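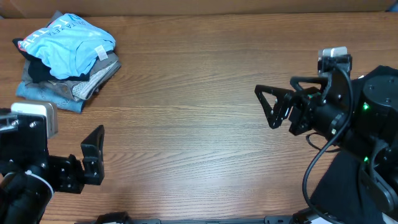 4.2. Qué mide la tasa de reutilización

La literatura sobre ropa usada suele dar por resuelta una cuestión que a nuestro juicio sigue abierta: en qué momento una prenda puede considerarse reutilizada. Los programas municipales de recogida responden con un criterio administrativo. La prenda entra en el contenedor, pasa por la planta de clasificación, se le asigna una categoría y, si esta no es la de residuo, se contabiliza como reutilización. El informe de Andwood adopta ese criterio sin discutirlo, y lo mismo hace el programa Kaltar en Bragança, cuyos registros analizamos en esta sección. La tasa resultante es alta en ambos casos. Dudamos de que signifique lo que se pretende.

El registro de Kaltar contiene 3631 entradas correspondientes a 20 semanas de recogida. Cada entrada describe una prenda con su tipo, su estado aparente y la categoría de salida. El destino posterior (venta en tienda, entrega a una entidad local, exportación) figura únicamente en 1372 de ellas. El resto aparece como reutilizable y ahí termina la información. Los autores del informe de seguimiento tratan estas entradas como si hubieran tenido el mismo recorrido que las otras, supuesto que no justifican y que resulta difícil de sostener: las prendas con destino conocido son, casi por definición, las que alguien quiso recibir.

El problema se agrava con las prendas impresas. Camisetas de asociaciones, de carreras populares, de empresas o de promociones universitarias llegan con frecuencia en buen estado, porque se usaron poco, y obtienen por ello una calificación favorable. Una camiseta azul claro con el rótulo «DELTA ZETA», como la de la Figura 3, no plantea ninguna dificultad a un sistema que clasifica por tipo de prenda y desgaste. Su valor para un comprador ajeno al grupo que la encargó es otra cuestión, y ninguna de las fichas que hemos consultado reserva un campo para anotarlo. El manual de Brokik, en el que se basa la ficha de Kaltar, menciona los estampados una sola vez, a propósito de las manchas que pueden ocultar.

Figura 3. Ropa apilada sobre una mesa de madera; encima, una camiseta azul claro con letras impresas.

Cabe objetar que el mercado de segunda mano absorbe también esta clase de ropa, y que en ciertos segmentos el rótulo ajeno incluso se aprecia. La objeción es razonable, aunque los datos disponibles no permiten ir muy lejos con ella. Las series de precios que suelen citarse proceden de tiendas que seleccionan lo que exponen. Lo que no llega al perchero queda fuera de la serie, y extrapolar de lo expuesto a lo recogido equivale a suponer precisamente lo que habría que demostrar.

4.3. La encuesta a hogares

Para sortear esta limitación, el equipo de Kaltar añadió una encuesta a 387 hogares, en la que se preguntaba cuánta ropa se había entregado en el último año y cuánta se había adquirido usada. Las respuestas se presentan como confirmación independiente de los datos de planta. No compartimos esa lectura, por dos motivos que conviene separar.

El primero es de memoria. Pocas personas recuerdan con precisión lo que sacaron del armario once meses antes, y el cuestionario no ofrecía ayuda alguna: ni lista de prendas, ni referencias estacionales, ni distinción entre lo entregado al contenedor y lo cedido a un familiar. Esta última omisión es seria. La ropa infantil que circula entre hermanos y primos es quizá la forma de reutilización más extendida en la zona, y no pasa por ninguna planta. Si los encuestados la incluyeron en sus respuestas - y nada en la redacción les invitaba a excluirla -, la coincidencia entre ambas fuentes sería casual.

El segundo atañe al sesgo de deseabilidad. El cuestionario se abría con un párrafo sobre el impacto ambiental de la industria textil y seguía con preguntas acerca del compromiso del hogar. Es un orden poco afortunado. Quien acaba de declararse preocupado por el asunto difícilmente admitirá, dos preguntas más abajo, que tiró a la basura una bolsa de camisetas. El informe dedica a este riesgo una nota al pie y lo califica de menor, sin aportar prueba.

Tampoco convence el calendario. El trabajo de campo se concentró en septiembre, cuando muchas familias revisan los armarios antes del curso escolar. Las entregas de ese mes no representan las del año, y la corrección estacional aplicada se tomó de una serie nacional cuya composición de hogares difiere de la de Bragança. Desconocemos el signo del error que introduce; los autores lo suponen pequeño.

Nada de lo anterior demuestra que la tasa publicada sea falsa. Podría acertar por razones distintas de las que se aducen, e incluso quedarse corta si la circulación informal fuese tan amplia como sospechamos. Sostenemos algo más modesto: con los registros actuales no se puede distinguir entre una prenda que vuelve a vestirse y otra que espera en un almacén con la etiqueta correcta. Mientras la ficha no recoja el destino final, recomendamos hablar de tasa de clasificación favorable y reservar el otro término para las entradas con seguimiento.

En la sección siguiente recalculamos los indicadores de Kaltar con esta restricción. Las entradas sin destino se tratan como datos ausentes y se ofrecen los límites inferior y superior en lugar de una estimación puntual. El intervalo es ancho, lo bastante para que las comparaciones entre municipios publicadas por Andwood pierdan casi todo su interés.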